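Lavatório da casa de banho: limpar sem perder a manhã

Publicado em 28/06/2019

Pergunta que mais recebo aqui no Stakik: quanto tempo leva a limpar um lavatório como deve ser. Resposta curta, 3 minutos se for feito quase todos os dias. Se ficou para o fim do mês, esqueçam, é meia manhã e ainda sobra calcário na torneira.

Primeiro, tirar tudo de cima da bancada. Tudo mesmo. Desodorizante, frascos, sabonete, caixinhas, o cartão encostado à parede que ninguem lê. Quem limpa à volta das coisas deixa uma rodela debaixo de cada uma e depois essas rodelas custam o dobro a sair. Pousar numa toalha, no chão, em cima da máquina, onde calhar.

Cabelos e pó saem a seco. Antes de molhar! Um lenço de papel amachucado passa no rebordo e nos cantos, apanha quase tudo, vai para o lixo. Nunca para a sanita, os lenços não se desfazem como o papel higiénico e a conta do canalizador não é bonita.

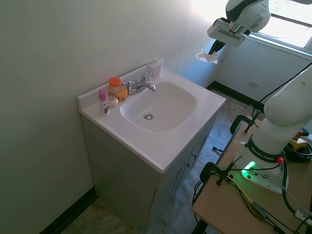
Depois sim, água morna e detergente da loiça, duas gotas chegam. Pano macio. Começar pelo rebordo de trás, onde encosta à parede, que é onde se junta a sujidade escura. A seguir a bancada, a seguir a bacia, e o ralo no fim. Enxaguar bem, o detergente seco deixa a bancada baça.

Torneira cromada: vinagre branco com água, metade metade, num pano enrolado à volta da base. Deixar um bocado, passar por água, secar logo. Não usar o lado verde da esponja, risca e o risco fica para sempre. E nada de vinagre em pedra natural, só em cerâmica ou cromado. Vinagre com lixívia NUNCA, nem no mesmo dia.

O ralo. Escova de dentes velha e bicarbonato, à volta do aro. Se a água anda a descer devagar, puxar os cabelos com um gancho de arame antes de deitar produtos. Eu comprei o gancho da Marquez, plástico, serve. Partiu uma ponta em setembro mas ainda serve.

Frascos e embalagens: limpar o fundo de cada um antes de voltar ao sítio. Demora nada. Sabonete em cima da bancada directamente é asneira, faz papa, comprem uma saboneteira com furos. O que está vazio há meses vai fora, o que se usa uma vez por semana vai para dentro do armário. Em cima só o de todos os dias.

Armário por baixo: passar o pano nos puxadores, levam com mãos molhadas o dia inteiro. Lá dentro, uma vez por mês, tirar tudo e ver se há humidade junto ao sifão. Pôr a mão por baixo da junta. Se vier molhada, apertar à mão, sem chave, e pôr uma taça até ter a certeza. Uma folha de jornal no fundo tambem mostra logo qualquer pingo.

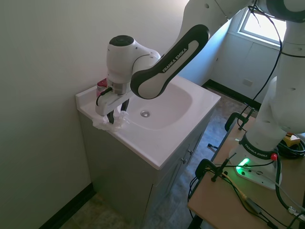

Posso usar toalhitas húmidas todos os dias no lavatório?
Para um salpico de pasta de dentes servem, mas vão deixando uma película e ao fim de uns dias a bancada fica pegajosa. Passem sempre um pano molhado a seguir e sequem. E toalhitas no lixo, mesmo as que dizem que podem ir pela sanita.

Rodapés escuros mostram o pó todo, pano quase seco e já está. Chão vinílico atrás, com a esfregona bem torcida, água a mais entra nas juntas e levanta as pontas.

Panos: lavar a 60 graus, sem amaciador, que o amaciador estraga a microfibra. Os meus são da Imau, já vão com mais de 1.000 passagens (exagero, mas pouco). Separar o da casa de banho do da cozinha, cores diferentes e acabou a conversa.

Falta o espelho, fica para outra página, hoje não dá tempo.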